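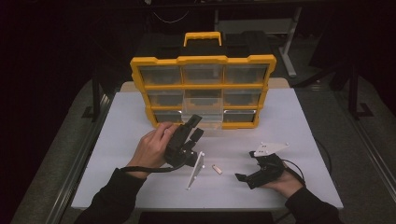 February 21, 2022
By Reiko Murakami

The horse was called Ano and had been sold to Pádraig Breathnach as bombproof. This was true in the sense that a bomb would not have made him walk any faster. The Skelell Valley Ride and Taste left at ten, called at 4 wineries, and was supposed to be home by dusk. Pádraig kept the tour office in a shed behind the barn, and everything the business owned in the way of small hardware lived in a yellow-and-black organizer with nine clear drawers and a handle on top. The middle drawer was pulled partway out when I came in to sign my waiver.

"Have you ridden before?" he asked.

"In June," I said. "At a birthday party."

"Whose?"

"My niece's."

He wrote down "intermediate."

There were six of us, including a couple from the city who had bought matching boots and a retired dentist who had brought his own glass in a padded case. I was 52, which Pádraig told me was two years for every year Ano had been alive, and he seemed to think this would give us something to talk about.

The first stop was Tamayo, where the owner poured a white and told us to look for green apple. Ano found it before I did, in the dentist's saddlebag. At the second stop we learned about soil. The couple in the boots had begun to disagree about a kitchen, and by the third stop they were riding on opposite sides of the vines and passing remarks through the leaves.
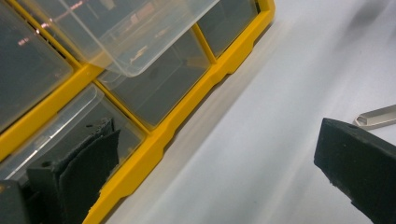
The Last Stop

Zirkham sat on top of the hill and charged accordingly. Its cheapest bottle was $38 and its dearest was $400, and the young man behind the counter spoke of the second one in the voice people use in hospitals.

"What does it taste like?" asked the dentist.

"It's very shy," said the young man.

Ano put his head through the tasting room window. He looked at the bottles, he looked at the young man, and then he drank the spit bucket, all of it, with the steady attention he had failed to give any hill that day.

"Is he allowed that?" I asked.

"He's on the tour," said Pádraig.

We started down with the sun in our eyes. The couple had made up and bought a case, which meant somebody would have to drive back for it. Halfway to the barn Ano broke into a trot, his first, and the dentist shouted after us to keep my heels down. I shouted back that I was intermediate.

© 2022 Reiko Murakami | Contact | Back to top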